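Home | Bedroom | Covers and Throws | Care | Contact

Meredith Quilted Bed Cover
2023-07-22 – Enum Home

The Meredith is our everyday quilted cover, item 3767. It lies flat on the bed and gives you a firm surface for folding shirts and cloths before they go in the drawer.
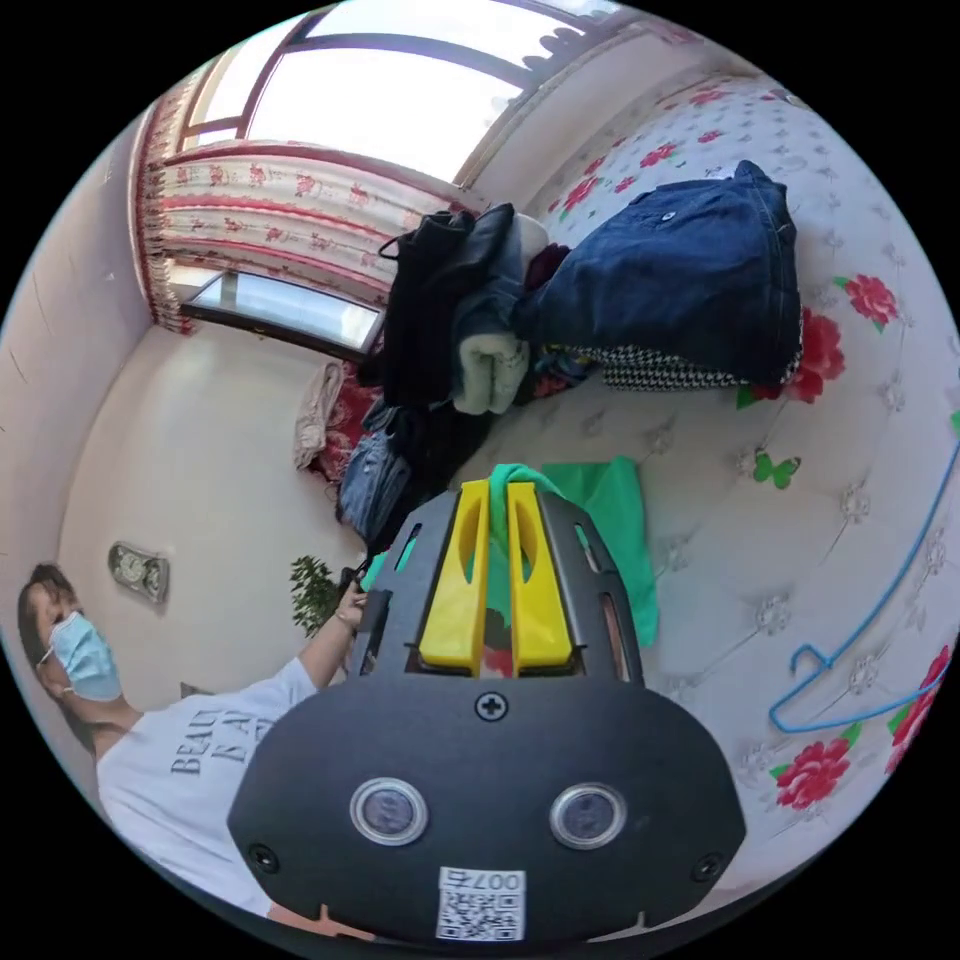
Wash it on a cool cycle with nothing else in the drum – a full load bunches the filling. Line dry. The next batch ships in September.

Related items
Pandora Pillow Sham
Cludton Throw
Cludton Folding Cloths, pack of 4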